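Home | Lists | Archive | Threads | Help
Search this list Go Advanced

Re: Re: dropped stems, Fateo cell
From: Jhun Evangelista
23/09/2020

Genalyn Evangelista wrote:
> The Kavico people say the drops are fixed with the new release.
> They ran 200 picks overnight and had no faults logged. Can we
> close ticket 1781 and put the guard settings back to normal?

I'd rather we didn't close it yet. No faults logged is what we had last time as well, and the bin underneath was full of roses. The controller only logs a fault if the fingers shut completely. If they shut on a leaf they stop short, the software calls that a good grip, and off goes the arm at full speed with a stem hanging by its foliage. Two of those ended up outside the guard at Mabaso.

So before anyone touches the guard settings I want to know what the 200 were. Bare stems? The same stem 200 times? Kavico's note doesn't say – and the order is for the leafy artificial ones. The wrist view on the approach, fingers still open:

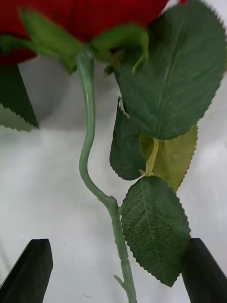

Genalyn says Tirniteo had the same trouble and got rid of it by measuring finger width at the moment of closing, with anything wider than a bare stem counted as a miss. Fine, but a folded leaf is thin too, and I'd like to see their numbers.

My proposal: 700 picks on leafy stock, speed held down, somebody checking the bin against the log every 100. If the two agree I'll close 1781 myself. Until then the guard stays as it is.

Jhun

Previous by thread | Next by thread | Index
Last updated: September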